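Kiltmont storage and packing day, Sunday, November 26, 2023

I went because Veline had sent me a free ticket, and I came home with the same opinion of storage boxes I set out with. The hall holds 2,000 and it never felt busy. Brullard had the big stand by the doors, with 120 kinds of tub and very little to say about any of them. Why does a lid need a leaflet?

The tables at the back were more use. Large clear plastic box, tabletop marked out in blue tape — plain enough to judge for yourself. 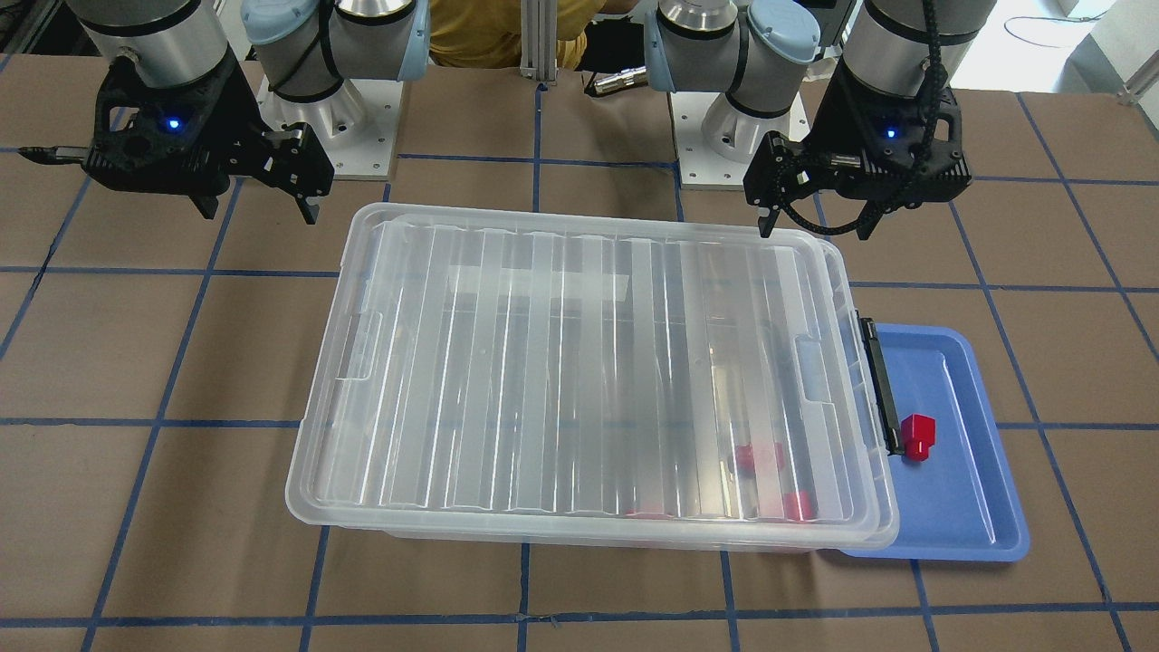
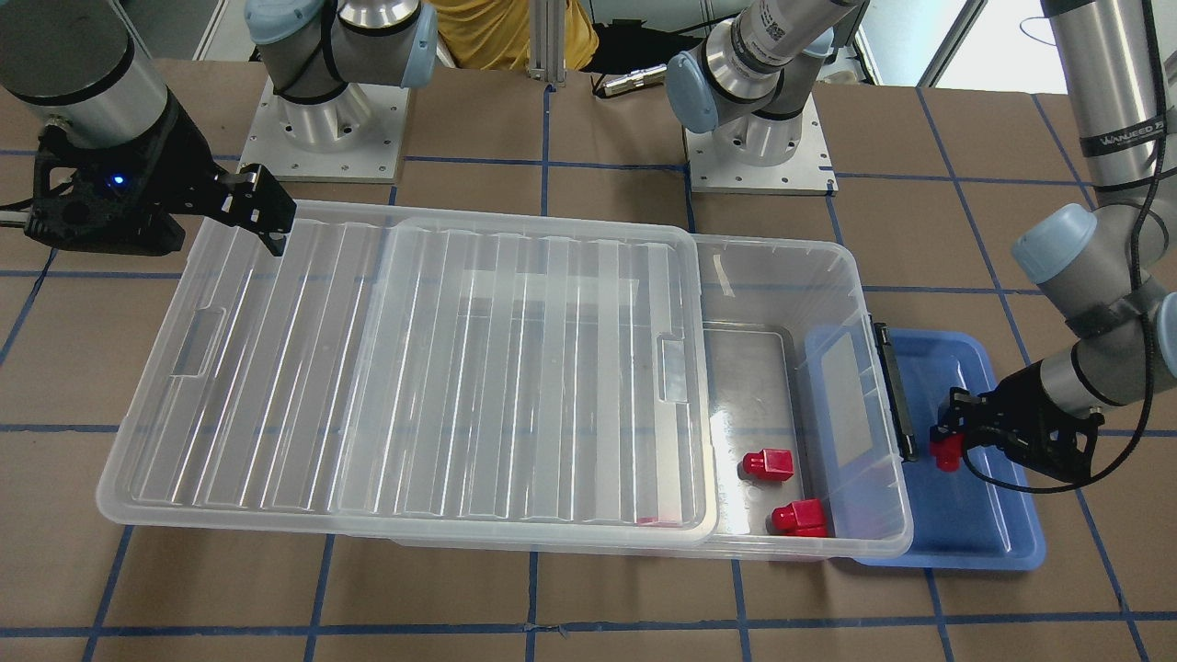

The clear storage box at the back tables, both views. The blue tray and small red block are in both.

I can see the point of clear sides in a loft. I'm less sure about the size. Fill one that big with books and see who carries it downstairs. Tawhiri were asking £9 for a set of stick-on labels, which I left where they were. Parking was poor and the tea was worse. I might go again if the ticket is free.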